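Werneoのデータ収集キットを2か月使ってみた感想

前から気になっていたWerneoの収集キットを、ようやくじっくり使い込めたので書いておきます。ロボットアームに物の扱いを覚えさせるための実演データを録る、あの一式です。先に言ってしまうと、かなり気に入っています!

うちのチームがやっているのは、机の上の日用品をつかんで、持ち上げて、別の場所に置く、という地味な作業の学習です。模倣学習なので、人がアームを遠隔で動かしてお手本を録り、それをまとめて学習に回します。これまではZornardの操作デバイスに自作の録画スクリプトをつないでいて、関節角と映像の時刻がずれるたびに一日つぶれていました(あの頃のフォルダはいまだに開きたくない)。

キットの中身は、手元で握る操作用のグリップ、足で踏むペダルがひとつ、同期ボックス、それと収集用のソフトです。アームとグリッパーは手持ちのものをそのまま使えます。うちは平行開閉のグリッパーですが、設定ファイルに開閉幅の上限と下限を書いたらすぐ動きました。

いちばん感動したのはペダルです。踏むと録画開始、もう一度踏むと終了、長く踏むと直前の一本を破棄。たったこれだけのことなのに、両手が空いたままなのでリズムが崩れないんですよ。以前はキーボードに手を伸ばすたびに姿勢が変わって、データの最初と最後に妙な揺れが入っていました。それがきれいになくなって、前処理で頭と尻を切る手間まで減りました。

操作用グリップの感触もいいです。軽いのに遊びが少なくて、指先をほんの少し閉じたときの動きがちゃんとアーム側に出ます。ペットボトルのように潰れやすいものは、閉じすぎるとへこみ、ゆるいと滑るので、この微妙なところを録れるかどうかで学習結果がずいぶん変わります。寝かせた透明ボトルは、とくに練習のしがいがあります。

透明なものといえば、深度センサーの値が抜けやすいのは相変わらずです。これはキットのせいではないので減点しません。ただ、ソフトに「深度の欠けが多いエピソード」を一覧で出す機能があって、これがありがたい。欠けた分を捨てるか、カラー映像だけの学習に回すかを後から選べます。透明物は白い布の上でも録っておくと、影が手がかりになるのか、うちのモデルではつかむ位置のばらつきが小さくなりました。色のついたトレーを置き場所にするのもおすすめです。

さて、数字の話も少し。11月の終わりまでに録ったエピソードは2945本。そのうちボトルの課題が600本を超えました。一本の上限は60秒に設定していて、慣れた人ならたいてい余裕をもって終わります。初日に触ったタムノエミ(Tamunoemi Adebisi)は、昼過ぎにはもう私よりなめらかに動かしていて、ちょっと悔しかったです。

配置の提案機能も楽しいですよ。録り終えるたびに、次はボトルをこの向きで、トレーはこのあたりに、と画面に薄く重ねて表示してくれます。人間が自分で置くと、どうしても置きやすい場所に偏るんですよね。私の場合は気づくといつも口が右を向いていました。提案に従うようになってから、初めての向きでの失敗が目に見えて減っています。

失敗した実演を消さずに「やり直し」のタグで残せるのも好きなところです。つかみ損ねて、少し戻って、もう一度つかむ。この戻る動きが入っていると、学習後のアームも粘ってくれるようになります。オットマー(Ottmar Lindemann)は最初、汚いデータを混ぜるなと渋い顔をしていましたが、比較の結果を見てからは自分でもせっせとタグを付けています。

不満もいくつか。まず、同期ボックスのケーブルが短いです。アームの上のほうから取り回すと足りなくなるので、延長を一緒に買っておくのをおすすめします。説明書は英語版がわかりやすいのに日本語版は訳が古く、ペダルの長押しのところが抜けています。それから書き出し。Yazdani形式には一発で出せるのですが、Fidcombeのツールに渡すには変換をひとつはさむ必要があります。変換スクリプト自体は短いもので済みました。

ファンの音は静かめ。グリップのゴムは長く握っていると少し手汗が気になるので、私は薄手の手袋をしています。手袋をしても指先の感覚はそれほど落ちません。

向いているのは、すでにアームがあって、録る本数をこれから増やしたいところだと思います。数十本だけ試したいなら自作でも間に合うでしょう。でも毎日録るなら、ペダルと配置提案だけでも元が取れた気分になれます。次は布ものに挑戦する予定で、たたむ動作はグリップの細かさがもっと効いてくるはずなので、いまから楽しみです!
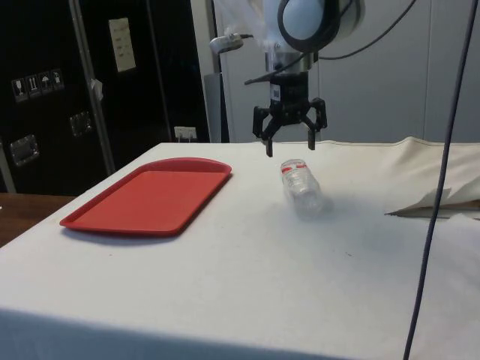 あ、ペダルの裏の滑り止めは早めに貼り替えたほうがいいです。うちは床がつるつるなので、踏むたびに少しずつ奥へ逃げていって、気づくと足がぎりぎり届くところまで行っていました。ホームセンターの薄いゴムシートを切って貼ったら、ぴたりと止まっています。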